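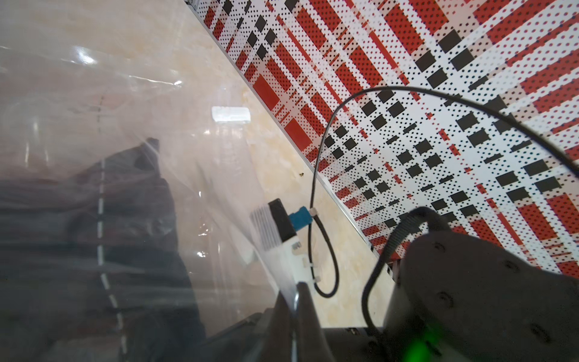
Hulotard 抓取规划软件
适用于透明包装、软性物品和反光表面

产品概述

Hulotard 是 Nemside 公司开发的一套机器人软件,包括感知、抓取规划和力控制三个部分。它安装在普通的工业计算机上,通过网络和机械臂的控制器连接。我们从服装退货处理的工作开始做这个产品,所以它最擅长的对象是塑料薄膜、装在袋子里的衣物,还有没有固定形状的布料。

透明塑料对深度相机是很困难的材料。光线一部分穿过去,一部分反射回来,深度图上就出现空洞,或者得到的是薄膜后面那件衣服的距离。夹爪如果按照这个距离下降,常常会把薄膜压皱,然后夹到两层东西。Hulotard 对每个像素同时估计两个距离:薄膜表面的距离和薄膜后面物体的距离。规划程序根据任务选择使用哪一个。

主要功能

薄膜识别
用腕部相机的彩色图像寻找薄膜的边缘、折痕和亮斑。强烈的反光不会被直接删除,程序会移动手腕,从另外的角度再看一次,比较亮斑的位置有没有变化。印在布上或者桌面上的白色图案不随视角移动,反光会移动,用这个方法可以区分它们。

背景抑制
很多工作台的表面有花纹,例如大理石纹、格子、网点印刷。这样的背景容易产生假的边缘。新的工位需要先拍一组没有物品的图像,软件把它保存为背景模型。更换台面或者桌布以后,请重新做这一步。

抓取点规划
对薄膜,优先选择已经翘起的折边;对布料,优先选择褶皱的高处。每个候选点有一个分数和一个简短的理由,操作员可以在界面里看到。默认显示分数最高的 4 个候选点,数量可以修改。

线缆避让
装在手腕上的相机和传感器总是带有线缆。线缆的弯曲形状跟着关节角度改变,固定的碰撞模型不够准确。Hulotard 可以给每根线缆设置长度、两个固定点和最小弯曲半径,规划轨迹时计算它可能占用的空间。同样的设置也可以用来把线缆从相机图像里遮掉,避免它被当成物体边缘。

力控制接口
夹住薄膜以后,程序按照设定的力慢慢提起。如果阻力增加太快,动作会停止,夹爪回到前一个安全位置。需要机械臂提供力矩数据,或者另外安装力传感器。

技术规格

软件版本:3.2
操作系统:Linux,64 位
显卡内存:最低 8 GB
一次规划的时间:约 40 毫秒(一个视角,默认参数)
线缆模型数量:最多 15 根
编程接口:Python、C++
配置文件格式:YAML
授权方式:每台机械臂一个授权,离线可用
订货编号:HT-927

安装和标定

第一次安装需要做手眼标定。标定板请放平,不要放在塑料膜下面,也不要让强灯直接照在上面。界面会一步一步提示手腕应该去的位置。标定结束后,软件给出误差的数值;如果数值显示为红色,请检查相机支架有没有松动,再做一次。用扎带固定的支架可以用于试验,长期运行我们建议使用螺丝固定。

腕部相机的曝光时间请手动设置。自动曝光看到亮的薄膜会把整个图像变暗,薄膜下面的深色布料就看不清楚了。

用户经验

Bratberg 仓库的工程师 Halina Dudek 把软件用在退货拆包的工位上。她写给我们:“以前最麻烦的是深色衣服外面包着透明袋。相机只看见衣服,看不见袋子。现在我可以在界面上把两层分开看,调参数容易得多。上面的缝线有时候还会被标成薄膜折痕,我们给这类衣服提高了阈值。”

缝线的问题我们已经收到几次报告。浅色的虚线缝在深色布上,隔着薄膜看,和一条断开的反光很像。在 3.2 版本中可以打开“多视角确认”来减少错误,代价是每次抓取要多拍一张图像。

不适用的情况

完全绷紧、没有任何折边的薄膜,规划程序可能找不到抓取点。带液体的袋子没有经过我们的测试。软件不是安全部件,不能代替急停、安全围栏或者速度监控。

供货内容

安装包和授权文件;可打印的标定板图样;中文和英文手册;五个示例工程,其中一个是薄膜下面的布料抓取。相机、夹爪和机械臂不包括在内。

相关产品

Seo 数据记录工具:同步保存图像、关节角度和力数据,可以把失败的抓取重新播放,在 Hulotard 里再次规划。

联系

技术问题:Radomír Tichý
报价和试用授权:Barbara Wróbel
写信时请附上机械臂型号、相机型号和几张工位的图像。

页面更新:2025年4月18日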